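Ceramics and Glass Technology, Unit 6
Glaze Fit, Crazing and Shivering
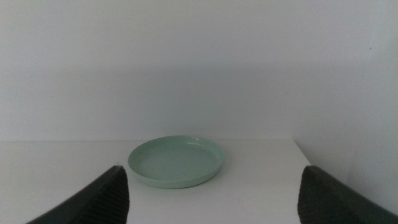 6.1 Scope

This unit covers the stresses that develop between a glaze and the body under it, how those stresses are measured, and how a recipe is adjusted when the fit is poor. Glaze color and opacity are handled in Unit 7. Firing schedules were covered in Unit 4 and are used here without further derivation.

6.2 Origin of the stress

Above its softening range a glaze is a viscous liquid and cannot hold stress against the body for any length of time. On cooling it stiffens, and below the set point the two layers must contract together. If the glaze would contract more than the body when free, it is held in tension. If it would contract less, it is held in compression.

The mismatch strain is

e = (a_g – a_b) × (T_s – T_r)

where a_g and a_b are the mean linear expansion coefficients of glaze and body over the interval, T_s is the set point and T_r is room temperature. With the sign used here, positive e means tension in the glaze. Some older texts reverse the sign. Check before copying a value from a table.

For a thin glaze on a thick body, the stress in the glaze is close to

s = E × e / (1 – v)

with E the elastic modulus of the glaze and v its Poisson ratio. The thin-layer form ignores bending. It is acceptable for plates and tiles of normal thickness and poor for thin porcelain, where the full two-layer expression in the appendix should be used.

6.3 Crazing

Glass is weak in tension. When s exceeds the strength of the glaze surface, a network of fine cracks forms. Crazing may appear in the kiln, on the first day, or months later. The delayed form has two causes:

a) Moisture expansion of the body. A porous, underfired body takes up water and grows slightly, which removes compression from the glaze.
b) Slow crack growth from existing surface flaws in humid air.

Crazed ware is weaker in bending than uncrazed ware of the same body. On a porous body the cracks also admit liquid, so crazed pieces of that kind are not classed as food ware in this course.

6.4 Shivering

Moderate compression is useful and raises the strength of the piece. Excess compression causes the glaze to lift and flake, mostly at rims, handles and other convex edges. The geometry matters: on a convex curve the compressive force in the layer has a component directed away from the body. Inspect edges first. A flat floor can look sound on a piece that is already failing at the lip.

6.5 Measurement

Dilatometer. A bar of body and a bar of glaze are heated separately and their lengths recorded. The lab procedure, taken from the Kurari tile series, reads the curve up to 400 °C and reports the mean coefficient from room temperature to that point. Quote the interval with every coefficient. A value without its interval cannot be compared with anything.

Ring test. A glazed ring is marked at two points, measured, cut between them and measured again. If the gap opens, the glaze was in compression. If it closes, the glaze was in tension. The test is slow but needs only calipers and a saw. Rings must be glazed on the outside only.

Autoclave test. Ware is held in pressurized steam, cooled, and checked under ink for cracks. This speeds up moisture expansion and is meant for porous bodies. On a fully vitrified body a pass says little about fit.

6.6 Adjusting the recipe

To cure crazing, lower the glaze expansion or raise that of the body. Usual steps, smallest first:

1. Add silica to the glaze in small increments, refiring a test tile each time.
2. Replace part of the soda or potash with boron, calcium or magnesium.
3. Add fine silica to the body.
4. Fire the body harder, if moisture expansion is the cause.

To cure shivering, reverse steps 1 to 3. Feldspar is the usual source of added alkali. Change one variable per firing – two changes in one batch give a result that cannot be assigned to either.

Calculated coefficients from oxide factors are good for ranking similar recipes. They fail for glazes that crystallize on cooling, and the Skurnent factor set on the course page should not be used outside clear glazes.

6.7 Reading and preparation

Böttcher handbook, 1994 printing, the chapter on body and glaze interaction, to page 236. Skip the section on salt glazes.

Bring one cut ring to Monday's lab, with both gap readings written on the tag in millimeters and the cone number on the back.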